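Cutlery Sorting Night Fills the Milach Community Kitchen

May 14, 2022

The spring home-skills series at Milach wrapped up with its most popular evening yet, and what a cheerful one it was! The subject was sorting cutlery, and 60 people signed up to talk spoons, chopsticks and the drawer where everything ends up in a tangle.

Host Dalibor Trnka got things going with his favorite piece of kitchen gear, the two-compartment holder that stands right on the table. Spoons and other metal or plastic utensils go on one side, chopsticks on the other, and everybody can reach in at mealtime without getting up. He likes the kind with holes near the base — they let the last drops out after washing.

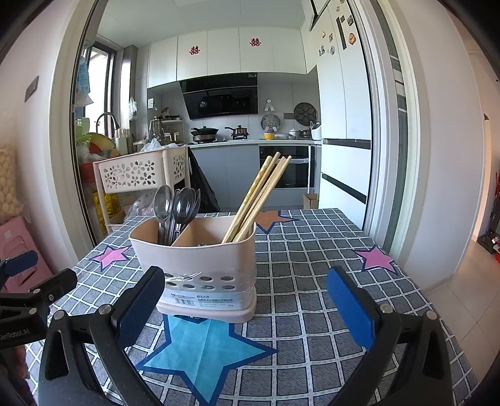
Trnka also made a strong case for a patterned tablecloth (stars, stripes, anything you enjoy looking at), because a table you like is a table you keep clear. Then came the swap, which ran for 90 minutes and was easily the loudest part of the night. Jouko Väisänen went home to Oravec with a matching set of soup spoons he had been after since December, and he was still showing them off at the door.

The series returns in the fall with an evening on jars and condiments. Sign-up is at the Milach front desk, and entry is 5 dollars, tea included.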